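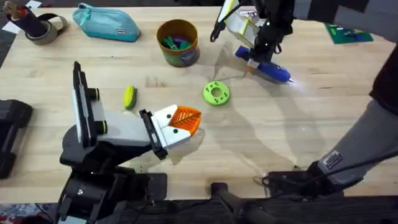
Una lectora de Vuto escribe que su pinza sujeta sin problema un bloque de madera, pero que con una lámina de plástico fino la dobla o la suelta, y pregunta si le conviene cambiar de pinza o de mando. Otro lector le contestó que cambiara las dos cosas. Nuestro consejo es empezar por los dedos, que es lo más barato, y dejar el mando para el final.

Trucos para probar pinzas en la mesa del taller

Antes de empezar

Despeje el centro de la mesa y deje las herramientas en los bordes. Las piezas de prueba pueden quedarse a la vista, siempre que el brazo no tenga que pasar por encima de ellas para llegar a la que toca.

Apunte la abertura de la pinza y la fuerza de cierre que marca el programa. Si cambia dos ajustes a la vez, luego no sabrá cuál de los dos hizo efecto.

Qué piezas usar

Mezcle cosas planas, blandas y rígidas. Una hoja recortada en fieltro o goma eva, una esponja pequeña, un aro de plástico y una lámina translúcida dan más información que una caja entera de cubos iguales. Lo plano es lo más difícil de levantar de la mesa. Si se resiste, ponga un paño doblado debajo: el dedo entra mejor por el canto.

Con láminas finas, agarre cerca de un pliegue. La parte doblada aguanta más.

Comparar dos pinzas

Monte una en cada brazo y haga con las dos la misma tarea, con la misma pieza. Después intercambie las pinzas y repita. Nosotros comparamos así unos dedos Plamix y otros Jiledach, cinco intentos por pieza y por lado. Los Plamix fueron mejor con la esponja y peor con la lámina. Al cambiarlos de brazo, la diferencia con la esponja casi desapareció, así que parte de la culpa era de un brazo con holgura en la muñeca.

Los dedos lisos mejoran con una tira de cinta de goma por la cara interior. Limpie antes con alcohol y deje secar. La cinta de doble cara no sirve, deja restos en todo.

Pistola de pegamento

Practique el agarre con la pistola fría y desenchufada. Cuando salga bien ocho veces seguidas, enchúfela. Oriente la punta hacia fuera, lejos de la mano que lleva el mando, y ponga un cartón debajo para las gotas. El cable de la pinza tiene que quedar lejos de la boquilla.

Si la pinza resbala en el mango, baje el punto de agarre hacia la parte más gruesa antes de apretar más.

El mando

Apoye el antebrazo en el borde de la mesa. Con el brazo en el aire, el pulso se nota en la pieza pasados unos minutos. Si el movimiento llega amplificado, reduzca la escala y dé más recorrido con la mano. El mando Lài que teníamos en enero no dejaba cambiar la escala y lo devolvimos.

Cables y tornillos

Deje un bucle flojo junto a la muñeca y gire la articulación despacio de tope a tope, mirando el cable. Repase los tornillos de los dedos al terminar cada tanda. Los pequeños se aflojan antes de lo que parece; una gota de fijador de fuerza media basta.

Gasto: los dos juegos de dedos, la cinta y el fijador nos salieron por unos 800 pesos. El mando es otra cuenta.

Actualizado el 29 de octubre de 2025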